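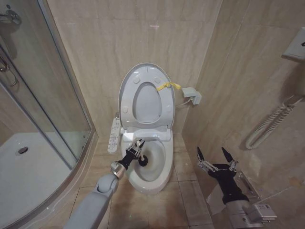

## 2月 夜、トイレ清掃の手順書

昼からずっと浴室まわりの作業基準を直していた。Sirkbridgeの宿泊棟で使う手順書の第9節、便器の清掃の部分だ。前の版は机の上で書いたもので、現場で使うと順番のおかしいところがいくつも出てくる。

まず開始条件。前の版には「蓋を開ける」としか書いていなかった。蓋と便座は別の項目に分け、両方が上がっていることを確認してから腕を下ろす、と改めた。便座だけ下りたままブラシを入れると、縁の裏に当たって姿勢が崩れる。便座の右上に付けた黄色いタグも基準に書き加えた。色は黄に統一、位置は右上、端は外側に出す。部屋ごとに付け方が違うと後で困る。

次に左右の腕の役割。左はブラシ専用で、作業が終わるまで便器の外のものに触れない。右は紙やホルダーの側を受け持つ。途中で役割を入れ替えないこと。Zlata Tkachenkoは、右手が空いている時間がもったいないので仕上げ拭きも並行させたいと言う。気持ちはわかるが、今回は見送った。ブラシが便器の中にある間、右の指は開いたまま待機とする。水はねの範囲がまだ測れていない。

洗浄便座の操作部も長く話し合った。便器の左に細く張り出していて、小さいボタンが並んでいる。左の腕の通り道に近い。案は二つ出た。

- 作業前に人が電源を切る
- 操作部の上に進入禁止の範囲を設ける

結局、両方やることにした。プラグは右の壁のコンセントにアダプターを介して挿してあり、細い白いコードが便器の裏へ下りている。抜くのは必ず人の手で、腕には触らせない。壁に垂れている巻きコードも同じ扱いにした。コード類は全部「接触禁止物」の表にまとめ、部屋の写真と照らしてから開始の許可を出す。

シャワーのガラスについては、Eugeniusz Kwiatkowskiから指摘があった。透明なガラスは距離の値が信用できないので、枠の位置を基準にして離隔を取るべきだという。もっともなので採用。ガラス面そのものを検出できたかどうかは、開始条件に入れない。床の目地を位置合わせに使う案も出たが、保留にした。

衛生の項はまだ弱い。便器に入れた工具を、同じ部屋の洗面台に使ってはいけない。これは前から書いてあるが、工具を外した後の把持部をどう拭くかが抜けていた。Enside側の書式では工具の交換しか記録欄がない。欄を2つ足してもらうよう頼む。拭いた人の名前と、次の作業に入る前の確認。

記録の数も見直した。Vurnvilleの分を合わせて3,336件あり、そのうち305件は停止理由が空欄のままだ。空欄では原因の分けようがない。次の版から、停止理由を入れないと作業を閉じられないようにする。Ostapchukの担当からは入力が増えると文句が出るだろうが、選択式にすれば手間は小さいはずだ。

夕方に読み合わせをして、言い回しをだいぶ削った。「十分に注意する」は全部消した。どこを見て、何なら止めるのかを書かないと、読む人によって違う作業になる。非常停止を押す係を一人決め、その人には別の仕事を持たせないことも明記した。

残りは洗剤の節と、紙の補充の節。紙は垂れている長さをどこまで許すかで止まっている。明日の朝、Zlataに測り方の案を出してもらう。肩がこったので風呂に入って寝る。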